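Review: Bretach fabric sleeve for robot arms, after one winter of use
By Emilian Husar
29 March 2024

I look after one picking cell in a small workshop. It has one arm, one two-finger gripper and a table with bins, and it works most days of the week. In November I put the Bretach sleeve on the arm, because the old Relik cover was split at the elbow and I was tired of repairing it with tape. The cell has run 1,148 hours with the new sleeve, so I think I can say something useful now.

The sleeve comes in a flat bag with five straps, a small tube of talc and a sheet of instructions. The sheet is short but correct. You move the arm to a straight position, switch off and lock the power, take off the gripper, and pull the sleeve from the wrist side toward the base. For me it took 134 minutes the first time. Much of this was the gripper, which has to be aligned again when it goes back. If you already have a good alignment pin, you will be faster than me. I did not have one and had to borrow it from the Hayashi press next door.

One warning about the straps. The strap nearest to the wrist must sit behind the flange and must not lie on it. I put it on the flange, and after two days the cable of the wrist camera was rubbing on the buckle. I found it during the weekly check — the outer jacket was already marked, but the wires inside were good. I turned the buckle to the other side and it has made no trouble after that.
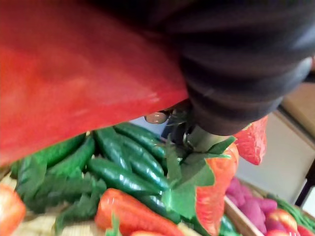

Cleaning is where I changed my opinion of this product. The old cover was smooth and I could wipe it in one minute. The Bretach has ribs, and dust stays in the folds, so I need a soft brush and then a vacuum with a narrow nozzle. On our practice bins the arm comes down very low over the toy peppers and strawberries, with the finger pointing into the pile, and in that position the ribbed cloth is close to everything the gripper is reaching for. A folded cover which carries dust will drop it there sooner or later. I now brush the wrist part every morning and the rest on Fridays.

The movement is good. I compared the joint currents before and after, with the same program, and I could not see a difference that I would worry about. The seams have held, also at the elbow, where the Relik failed after 2,279 hours. I can't promise the same life for this one, it has only half of that time.

I also tried the Bridard sleeve for a week. It is thicker and closes with a long zipper, so the gripper can stay on the arm. This is a big advantage. But it was too stiff at the wrist for our program, and the last joint stopped two times with a torque warning. For a larger arm I would look at it again.

What I would ask Bretach to change: a zipper on the wrist section only, and a spare strap in the bag. My fourth strap has a weak buckle already.

I give it four of five. I have ordered a second one to keep on the shelf.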